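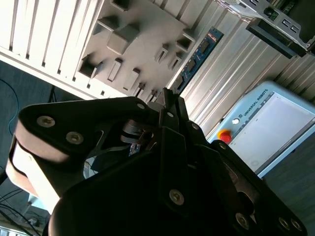 The baker in Sturneck starts at 3 in the morning, and when I come at half past eight she has already finished the biggest part of her day. We sit behind the shop on two flour sacks. She has put a cloth over them first, for my trousers.

I wanted to speak with her about rye bread, which is difficult to find now in our valley. Four bakeries made it when I was a child. Hers still does, on a sourdough she received from the woman who had the shop before.

"I did not want to be a baker," she says. "I wanted to work in an office, with a window. I came here for one summer to earn money for a language course in Destia, and the course I have never done."

The first winter was hard for her. The old owner did not explain much and did not write anything down. If the dough was wrong, she pushed it with one finger and went away. "So I had to look at the finger. How deep it went, how quickly the hole closed. After some months I could say it before she touched it."

I ask her if there is a recipe today. She laughs and brings a school notebook from the shelf. The pages are brown at the corners. It says how much rye, how much water, how much salt, but beside every number there is a second number in pencil, and sometimes a third.

"The flour in September is not the flour in March," she says. "People who come to learn with me want one number. I understand them, I also wanted one. I tell them to begin with the first and to write their own next to it."

The question of price she does not like so much. Her loaf costs more than the one in the supermarket, and some older customers have told her so at the counter. She has answered with a half loaf, and since last year also with a quarter, wrapped in paper. "A quarter is enough for a person who lives alone. Before, they bought a whole one and gave it to the hens, and then they were angry with me about the money."

While we talk, the bell of the shop rings several times. She stands up each time, serves, and comes back exactly to the word where she stopped. A man wants to know if there will be seed bread tomorrow. There will not be.

About the future she speaks carefully. Her daughter studies and will probably not return. A young man from the next village comes on bus 191 to help before the holidays, and his hands are good, she says, but he talks too much while he weighs. She has not yet asked him if he would like to stay longer.

"Maybe after Easter," she says. "First he has to burn something. I want to see what he does then."

She gives me a quarter loaf for the way home and does not let me pay. It should rest until the evening, she says, and I should cut it thin.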